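Oil, water and the cutting board problem

Most advice on finishing kitchen boards comes down to "use mineral oil, repeat often." I have followed it for years and have started to doubt the "often." Last November I decided to keep a log.

The setup is simple. Each board gets weighed on a kitchen scale, oiled, left overnight on edge, wiped and weighed again. The weight gain is what stayed in the wood. A mid-sized board of mine started at nearly 1,700 grams and took up 9 grams on the first coat, 4 on the second and 1 on the third. After that the scale showed no change, and any further oil came off on the rag.

Mineral oil never cures. It sits in the open pores near the surface and leaves again with every wash, taken by hot water and dish soap. End grain drinks several times what face grain does, so the ends of a board lose water faster and check first. If you only have time to oil part of a board, oil the ends.

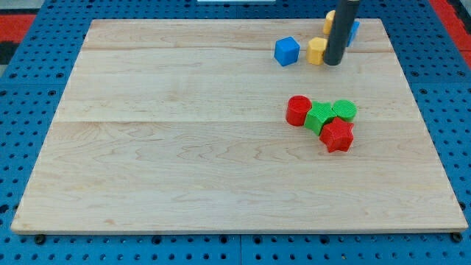

Face grain, seams running across. The faces need the least oil of any surface on a board.

Curing oils are a different matter. Raw linseed takes weeks. Tung oil takes less, if the coats are thin and the room is warm. I bought a can of Porell tung oil and cut the first coat half and half with citrus solvent. By the fourth coat, water stood on the surface for an hour without leaving a mark. The smell took about a month to go, and I would not put bread on it before then.

Apolline Cordier wrote to me after the last post to argue for wax. Her mix is one part beeswax to four parts mineral oil by weight, melted in a jar in a water bath. I tried it. It slows the loss of oil noticeably – my log has a waxed board going five weeks before it looked dry, against two for plain oil. It also gets sticky if you leave too much on, and buffing it out is tedious.

Sanding matters more than I expected. I stop at 220 grit, wet the surface to raise the grain, let it dry and sand once more by hand. Going up to 2,000 or 3,000 looks good for a day and does nothing for a surface that will meet a knife.

Next I want to repeat the weighing with walnut oil, which does cure, slowly. Allergies are the usual objection to it and a fair one if you cook for guests.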